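Tablecloth

A tablecloth is a piece of cloth, or a sheet of something that behaves like cloth, laid over a table. It may be there to protect the wood underneath, to hide it, to soften the clatter of dishes, or simply because the person setting the table feels that a bare one looks unfinished. Few things in the house are so plain in construction and so thick with habit. Most families who own one can tell you where it came from, and a good many can tell you who spilled what on it.

The word is used loosely. In a restaurant supply catalog it usually means a woven cloth with a hemmed edge, while in ordinary speech it covers wipe-clean vinyl, paper off a roll, crocheted covers, and the quilted pad that goes underneath (properly a table felt, or a silence cloth, a lovely old name that deserves to be used more often).

History

Cloths for the table were known in the Roman world, and by the Middle Ages a white linen cloth was a settled part of any grand European dinner. The cloth hung low on the diners' side and could serve for wiping the fingers, a job that napkins later took over. Linen damask, with its pattern woven into the cloth so that it shows only when the light catches it, became the great prestige fabric of the table, and households that could afford it kept it under lock and key and listed it piece by piece in their wills.

Cotton changed matters a good deal. Once printed cotton could be made cheaply in large mills, a colored or flowered cloth was within reach of people who had never owned damask, and the tablecloth moved from the banquet to the kitchen. Oilcloth, which is cotton or linen treated with linseed oil, arrived in the same spirit. It smelled a little when new, it cracked along the folds if you put it away carelessly, and it could be wiped down after every meal, which endeared it to anyone with small children. Vinyl took its place in most kitchens during the twentieth century, although people still say "oilcloth" when they mean vinyl, and there is no great harm in it.

Floral patterns

Flowers have been the favorite subject for printed cloths for as long as there have been printed cloths, and the reasons are partly practical. A scattered, all-over pattern can be cut anywhere without spoiling the design, it joins neatly at a seam, and it is wonderfully forgiving of crumbs and small stains. Pale grounds with soft pinks are the perennial sellers for spring and for parties. Darker grounds, with roses or fruit, tend to come out when the weather turns, and in many homes the change of cloth in November is as fixed a ritual as getting the heavy coats down.

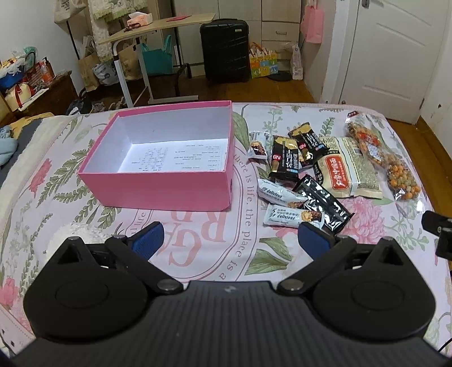
Warkville Household Textiles Club — Reference Pages, Kitchen and Table Section

Sizing and drop

The part of the cloth that hangs over the side is called the drop. For everyday meals a short drop is best, so that nobody sits down with a lap full of fabric. A longer drop looks more formal, and a cloth that reaches the floor is generally kept for buffets, where guests stand and where the space under the table may be wanted for storage.

To find the right size, measure the table in both directions and add twice the drop to each. It sounds too simple to need writing down, yet forgetting to double the drop is the mistake our members confess to most often, usually after the cloth has been cut. Tables with leaves should be measured with the leaves in. Round tables need only the one measurement across the middle, and a square cloth on a round table is perfectly respectable as long as you don't mind the corners hanging in points.

Materials

Linen is cool, heavy and long-lived, and it improves with washing. It also creases if you so much as look at it, and must be ironed damp. Cotton is easier in every way, though it fades sooner and may shrink the first time through the wash. Polyester and blended cloths shed wrinkles and come out of the dryer ready to use, but they can hold on to grease, and they never lie with quite the same weight. Lace and crochet are mostly laid over a plain cloth, where a little color showing through brings out the work.

Vinyl with a flannel back remains the sensible choice for a table that is used all day for meals, homework, sewing and sorting the mail. The flannel keeps it from sliding. Cheaper grades are sold off the roll, and the Fagerlund mill, whose sample books the club is lucky enough to have, once listed 965 patterns, a remarkable number of them roses. The Dorel books, which came to us later, lean toward checks and cherries.

Care and stains

The old advice to deal with a stain at once is still the best advice. Blot it first and rub as little as you can. Cold water suits most food stains, and it matters especially for egg, milk and blood, which set with heat. Grease wants dish soap worked in with the fingertips before washing. Wax should be left to harden, then lifted off with a dull knife, and what remains can be drawn out with a warm iron over brown paper. Tea and red wine respond well to a long soak.

Never iron over a mark you hope to get rid of. Store good cloths rolled on a tube if you have the room. If they must be folded, refold them along different lines every so often, as the fibers weaken where a crease has been kept for years.

Casual tables and snacks

A cloth is by no means reserved for sit-down meals. Card parties, club afternoons, birthdays and the long idle hours after a holiday lunch have all produced their own customs, and a great many cloths see more packets and cookie boxes than they ever see china. Dry snacks are kind to fabric, and crumbs can be gathered up by folding in the corners and shaking the whole thing out of doors. Oily or spiced ones are another matter. The seasoning from chips and savory snacks often carries a reddish or yellow coloring that bonds with cotton very quickly, and it should be treated as a grease stain first and a dye stain second. Some hosts lay a runner down the middle where the food goes — a small thing to wash, and it saves the big cloth. 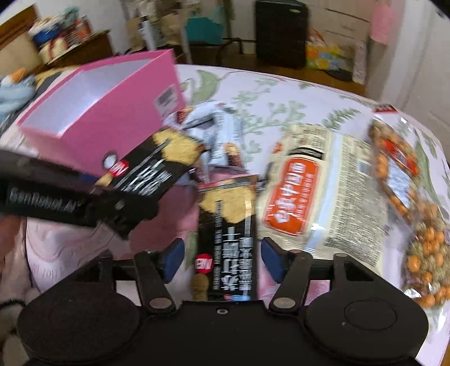 Torbjørn Berge has written to us that the runner is all very well, but that in his experience people reach across it and drip on either side, and that he would sooner use 2 cheap cotton cloths in turn and keep the good one in the drawer. Shazia Magsi disagrees warmly, holding that a cloth kept in a drawer might as well not exist. The club takes no official position, although it will be noticed that the Brarnetti damask comes out at every supper we hold.

Clips, weights and other helps

Outdoors, a tablecloth needs something to hold it down. Spring clips grip the edge of the tabletop, and hanging weights attach to the hem. Stitching a few washers into the corners works just as well and costs next to nothing. Elasticized cloths, made to fit snugly under the rim, are handy for folding tables, though they are seldom handsome.

See also: Napkin; Oilcloth; Place mat; Silence cloth; Table runner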